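Home Arm Build, Session 5 Notes: Bringing the Arm Into a Kitchen
Handout by Mahsa Daneshvar, Kekosden shared workshop

OK, so by now your arm should be bolted up, wired and talking to your laptop. If it isn't, catch Jamshid Ghaffari at the back bench before we start (he has the spare Dimeo motor boards, and he's very patient). Everybody else, read on, because this is the session I like best!

1. Why a kitchen

The bench is kind to a robot. It's flat, it's one color, and you know where every screw is. A kitchen counter has white things on white, shiny things, see-through things and cloth that never lies the same way twice. When I moved my own build home in February I had a pick routine that ran all evening on wooden blocks, and it fell apart on the first drinking glass. I was pretty grumpy about it. Then I read Soudabeh Heydari's notes on depth cameras and felt a bit better — clear glass and polished steel are hard for everyone.

2. Before you power on

Burners off, and check the knobs yourself. Set the speed limit to 100 mm per second in the config file (the line is max_tool_speed, and yes, it ships at 384, please change it). Keep the stop button on your side of the counter. Tie the cables back so they can't drag across the grates when the wrist turns.

3. First hover

Bring the gripper down over the counter and stop short of touching anything. Let it sit there and watch it for 2 minutes. If the wrist sags or hunts up and down, your gravity settings are off and you need to go back to the Session 4 sheet. Mahnaz Mahmoudi's group had a sag that came down to one loose bolt at the shoulder, so try a wrench before you touch the software.

While it's hovering, sort what's within reach into easy and hard. A tall plastic cup is a nice first grab. I'd put a flat saucer on the hard list, same with a glass carafe sitting on a burner, and a dish towel heaped in a frying pan is one I'm still losing to.

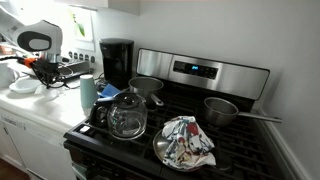 4. For next time

Pick one easy thing and one hard thing from your own counter. Run ten tries on each, write down where the fingers landed, and bring your log on paper or a stick. Kianoush Kermani is going to show us his soft fingertips, so leave your gripper pads unglued for now.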